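# Como a biblioteca da escola sabe onde está cada livro

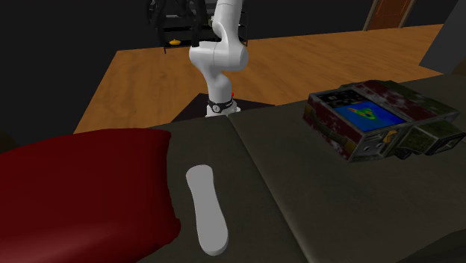
Mas por que é que os livros têm um papel colado na lombada, perguntou a Allix, se o título já está escrito na capa?

O papel chama-se etiqueta de cota. A cota é a morada do livro. O título diz como o livro se chama, e a cota diz em que estante ele mora. Se só houvesse títulos, seria preciso ler muitas lombadas até encontrar o livro certo.

## Os números

Em muitas bibliotecas, cada assunto tem um número. Os livros sobre ciências ficam todos perto uns dos outros, e os de história também. Na biblioteca da escola de Brerkik, os livros sobre a sociedade começam no 300. Aí encontras livros sobre leis, profissões, escolas e costumes.

Depois do número vêm três letras. Quase sempre são as primeiras letras do apelido de quem escreveu o livro. Se dois livros têm o mesmo número, arrumam-se pela ordem do alfabeto: COS fica antes de MAR.

## O catálogo

O catálogo é a lista de tudo o que a biblioteca tem. Antigamente era feito em fichas de cartão, guardadas em gavetas. Hoje costuma estar no computador. A biblioteca de Brerkik tem 2691 livros no catálogo, e cerca de 1000 são histórias.

Para procurar um livro:

1. Escreve o título, o autor ou o assunto.
2. Escolhe o livro na lista.
3. Copia a cota para um papel, com o número e as letras.
4. Procura primeiro o número na estante e depois as letras.

Se não sabes o título, escreve uma palavra só. «Vulcões» dá mais resultados do que «livro sobre vulcões que deitam fogo».

## E se o livro não estiver lá?

Pode estar emprestado. O catálogo mostra a palavra «requisitado» e a data em que deve voltar. Também pode estar fora do lugar. Um livro arrumado na estante errada é muito difícil de encontrar, mesmo que esteja a dois passos. Quando não souberes onde arrumar um livro, deixa-o no carrinho das devoluções.

## Palavras novas

**Lombada:** o lado do livro que se vê quando ele está na estante.

**Requisitar:** levar um livro emprestado.

**Acervo:** todos os livros e outros materiais de uma biblioteca.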